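Notes on descaling a toilet bowl and cistern in a hard-water area. Revised July.

## What the deposit is

The grey or brown crust below the waterline is mostly calcium carbonate, stained by iron and whatever else passes through. Bleach whitens it and leaves it in place. An acid dissolves it. Never use the two together or one straight after the other; the mixture gives off chlorine gas. Flush twice between products and keep the window open.

## Bowl

1. Turn off the isolating valve and flush once.
2. Push the remaining water over the bend with the brush, using short strokes. Bail out the rest with a plastic cup.
3. Tip in 111 g of citric acid powder, then add warm water up to the old waterline. Boiling water can crack the china.
4. Leave overnight with the lid down.
5. Brush, turn the valve back on, flush.

Thick crust needs a second round. A wet pumice block will take off ridges, but try it low in the bowl first, as some glazes mark. Wire wool leaves grey lines that are harder to remove than the scale.

## Under the rim

Soak strips of kitchen paper in the same solution and press them up against the rim holes. Change them after seven hours if they have dried out. Clear any blocked hole with a wooden cocktail stick.

## Cistern

A slow fill is usually grit or scale in the inlet valve. Close the supply, unscrew the cap, rinse the rubber washer and refit it the same way round. Ánh Lưu replaces hers at every clean; mine lasted over 3000 flushes by the Jendholm counter on the lever before it began to weep. Do not leave acid standing in the cistern, as it attacks the rubber and any brass fittings.

## Seat and floor

Plastic hinges: washing-up liquid only. Metal hinges pit if acid sits on them, so wipe splashes at once. Vinyl and painted floors take a damp cloth and a little soda. Keep acid off marble, limestone and cement grout altogether.
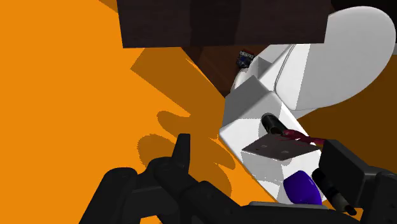
Can I use white vinegar in place of citric acid?

Vinegar works on light scale but is weaker, so fill the bowl with it undiluted and expect to repeat the soak two or three times.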